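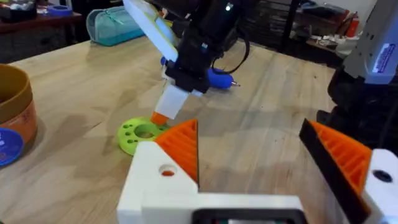
## Re: Refus de prêt après un dossier de surendettement – que faire pendant l'attente ?

Bonsoir à toutes et à tous,

Je réponds un peu longuement, pardonnez-moi, mais le message de Mohcine m'a ramené quelques années en arrière et je ne voulais pas le laisser filer sans y mettre mon grain de sel. Je reprends d'abord ce qu'il écrivait, pour ceux qui n'ont pas suivi le fil depuis le début :

> Le 12 mai, Mohcine Bennani a écrit :
>
> Bonjour la liste,
>
> Mon plan de remboursement est terminé et je n'ai plus aucun retard nulle part. Je voudrais emprunter pour remplacer ma voiture, rien de luxueux, une occasion. Ma banque m'a dit non au guichet, sans même ouvrir le dossier, et l'organisme du concessionnaire Corkov m'a envoyé une lettre de refus de trois lignes qui n'explique rien du tout.
>
> Un ami me conseille d'envoyer des demandes partout, « il y en aura bien un qui dira oui ». Ma femme pense qu'il vaut mieux attendre la rentrée de septembre. J'ai de quoi mettre 170 euros par mois sans me serrer la ceinture.
>
> Est-ce que je suis encore inscrit quelque part ? Et que regardent-ils, au juste, quand ils étudient une demande comme la mienne ?
>
> Merci d'avance à ceux qui sont passés par là,
> Mohcine

Alors, mon cher Mohcine, avant toute chose : bravo d'être arrivé au bout de ton plan. Ceux qui ne l'ont pas vécu n'imaginent pas ce que c'est que de tenir mois après mois, avec le petit carnet sur la table de la cuisine et les enfants qui demandent pourquoi on ne part pas cette année.

### Es-tu encore inscrit ?

C'est la première question à régler, et tu peux le faire toi-même, gratuitement. Tu as le droit de demander à la Banque de France si ton nom figure au fichier des incidents de remboursement, par courrier, en ligne ou en te présentant sur place avec une pièce d'identité. Moi j'y étais allé en personne, parce que j'avais besoin de voir un visage (je suis comme ça), et la dame m'avait tout expliqué avec beaucoup de patience.

Garde bien la réponse, avec sa date. S'il reste une inscription alors que tu as tout soldé, il faut demander à l'établissement qui t'a déclaré de faire la mise à jour, en joignant la preuve du dernier paiement. Pour mon ancien crédit renouvelable chez Ratik, il m'a fallu 2 courriers recommandés. Le premier était parti au mauvais service, et je m'en veux encore, l'adresse était pourtant écrite au dos du contrat !
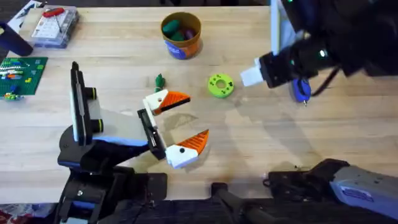

Une fois que tu as ce papier en main, tu sais à quoi t'en tenir. Si tu es encore fiché, inutile de t'épuiser à remplir des formulaires chez les prêteurs classiques, regarde plutôt du côté du microcrédit personnel, dont je dis un mot plus bas. Si tu ne l'es plus, la discussion avec un banquier redevient possible, même si ta propre banque garde parfois la mémoire de ses dossiers. C'est peut-être ce qui t'est arrivé au guichet, et dans ce cas aller frapper ailleurs n'a rien de honteux.

### Ce qu'ils regardent

Je ne suis pas du métier, je vous livre seulement ce que j'ai compris à force de poser des questions. Chaque établissement a ses propres règles et il ne les affiche pas dans la vitrine. Par contre, rien n'interdit de téléphoner avant de déposer quoi que ce soit et de demander tout simplement : « Est-ce que vous étudiez les demandes de personnes qui sortent d'un plan de surendettement ? Quelles pièces voulez-vous ? » Certains te diront non tout de suite, et tu auras gagné une soirée.

Ensuite viennent les relevés de compte. On m'en a demandé trois mois, et le conseiller les a lus devant moi, ligne à ligne, avec son stylo. Il s'arrêtait sur les prélèvements rejetés, les frais de découvert, les retraits de fin de mois. Donc, Mohcine, si tu peux attendre un peu et montrer des relevés bien propres, ta femme n'a pas tort du tout ! Et puisque tu peux mettre 170 euros de côté, fais-le dès maintenant, par virement automatique, le lendemain de la paie. Le jour du rendez-vous, tu pourras montrer que cette mensualité, tu la « payes » déjà, à toi-même.

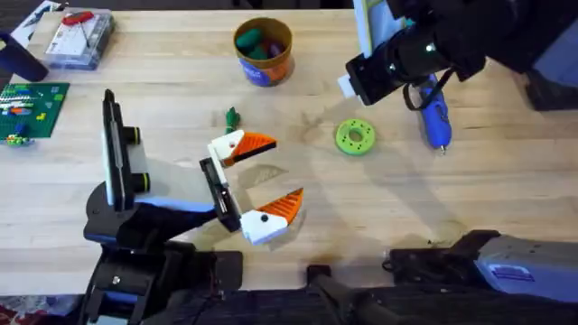

**Lettre de la liste – n° 60**

Je continue. Pour ce qui est d'envoyer des demandes partout, je suis franchement contre. Je l'ai fait, dans ma période de panique, et j'ai récolté 4 refus dans la même quinzaine, plus une avalanche d'appels de courtiers dont un certain cabinet Karam qui voulait des frais de dossier avant même de m'avoir trouvé un prêt. Ne payez jamais d'avance, je le répète à chaque fois et je le répéterai encore : en France, on n'a pas le droit de vous réclamer de l'argent avant que le prêt soit versé.

### Le microcrédit

On en parle trop peu sur cette liste. Le microcrédit personnel s'adresse justement à ceux que les banques n'écoutent pas, et une voiture pour aller travailler fait partie des projets qu'on y défend le plus souvent. Il faut passer par un accompagnant, souvent une association ou le CCAS de la commune, qui regarde le budget avec toi et présente ensuite la demande. Cela prend du temps, il y a des papiers, on se raconte un peu, et il y a des jours où l'on préférerait être ailleurs. Mais on est reçu comme une personne et je n'ai pas oublié le café qu'on m'a servi.

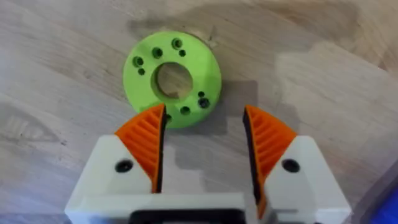

Prépare aussi ton petit récit. Je veux dire par là quelques phrases, écrites noir sur blanc, sur ce qui s'est passé, comment tu t'en es sorti et ce que tu veux acheter. Carter Turcotte, que les anciens de la liste connaissent bien, m'avait relu le mien et barré la moitié des lignes. J'y parlais de mon divorce, de mon ancien patron, de la chaudière... Il m'avait laissé la perte d'emploi, la date de reprise du travail et la fin du plan. J'étais vexé sur le moment, puis je l'ai remercié.

N'oublie pas, dans ton calcul, tout ce qui vient avec la voiture : l'assurance, la carte grise, les pneus, l'entretien. Demande un devis d'assurance avant de signer le bon de commande, parce que d'un modèle à l'autre l'écart peut faire mal. Et si le vendeur de chez Corkov te rappelle avec une « solution » de location longue durée, prends le contrat, emporte-le à la maison et lis-le au calme, y compris la page sur la restitution du véhicule.

Si cela peut t'aider, je t'envoie volontiers mon tableau de budget et mon modèle de lettre pour la demande de mise à jour. Écris-moi en privé, la liste refuse les pièces jointes. Et pour ceux qui habitent du côté de Lirnau, je peux aussi donner les coordonnées de l'association qui m'avait suivi, ils reçoivent sur rendez-vous.

Donne-nous des nouvelles quand tu auras la réponse de la Banque de France, même si elle est décevante. Et embrasse ta femme de ma part, elle m'a l'air d'avoir la tête sur les épaules !

Bien amicalement à tous,

Gérard

P.-S. : pour Carter, si tu nous lis, as-tu toujours la liste des pièces demandées pour le microcrédit ? La mienne date un peu et je crois qu'il y manque l'avis d'imposition.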